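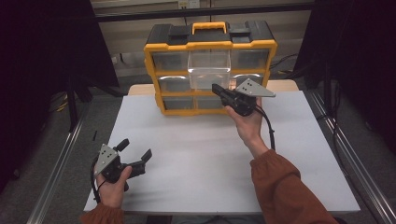
Buttons, batch 4 (November, after lunch)

Back to the natural dye tests, this time for the Jurnarari cardigan order. I soaked 217 corozo buttons overnight in plain water with a drop of dish soap, and this morning they went into the onion skin pot. Gorgeous color at first! Then it went flat and kind of mustardy, same as batch 2, so I'm blaming the heat again (I keep wandering off to answer the phone).

Pulled a handful at 14 minutes and those are the best of the lot, warm gold with the grain still showing.

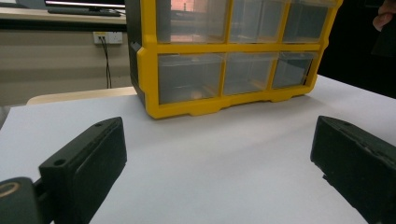
The rest I left in until the timer went, and they're darker and duller. Still usable for the Prado samples, I think, where they wanted "old brass" and weren't fussy about matching.

Things to try next: a lower simmer, more skins, and maybe the Omo madder we bought in spring and never opened. Whoever borrowed the long thermometer, please put it back, I'm guessing with a jam one and it sticks.

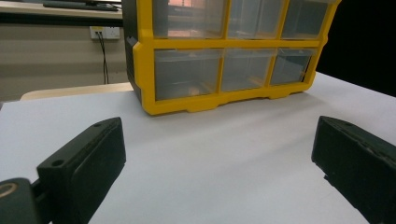 Elin Powell
Dye bench and trims

Rub test on white cotton: hardly any color came off the gold ones, a faint smear from the dark ones. I'll do it again tomorrow with a damp cloth before I promise anybody anything. Wax after that, thin coat.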